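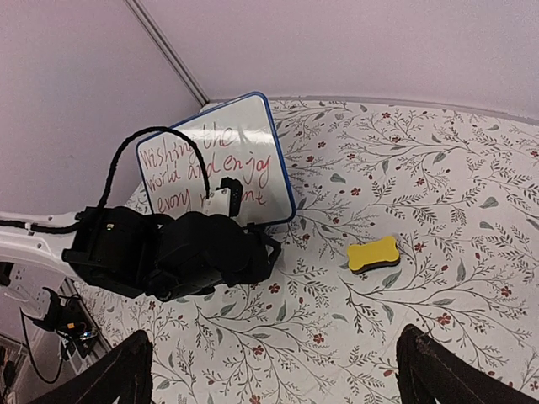

"Wishing the world and enjoy every moment," in red marker on a small whiteboard.

About Gomorthorpe School

Gomorthorpe is a small independent school for grades six through twelve, which means we teach children from the age when they still hold the door for you to the age when they drive away in a car you didn't know they had.

We opened with two classrooms and a photocopier that came with the building. The photocopier is still here. The classrooms have multiplied, and this year 726 students are enrolled, most of whom will be in the lunch line ahead of you if you visit at noon.

What we teach

English, math, science, history, languages, art and music, in the usual order of how much parents ask about them. Every student writes a research paper before graduating. The library holds 2497 books for the purpose, not counting the ones under beds across the county. Homework is limited to what a tired person can finish before nine at night. We test this by making the teachers do it first, and they complain more than the students.

Phones go in a locker at the first bell and come back at the last one. We have heard all the arguments against this, several of them very well structured – the debate club is strong.

Pitedura and Mahlangu

Our two houses are called Pitedura and Mahlangu. Students are sorted by drawing a slip from a soup pot, and no amount of emailing will change the result. The houses compete all year for a trophy that is smaller than people expect.

Gruruseo

Gruruseo is our after-school program, open until six. It began as a place to wait for the late bus and now has a chess ladder, a garden and some 100 regulars. Snacks are provided. We can't promise they will be the good ones.

Visiting and applying

Tours leave from the front office on most school mornings and take less than an hour, a little more if you get the guide who likes the boiler room. Wear shoes you can climb stairs in. Applications for the fall close at the end of June, and the forms are at the front desk – please use a pen that works.

Page last updated 6/5/19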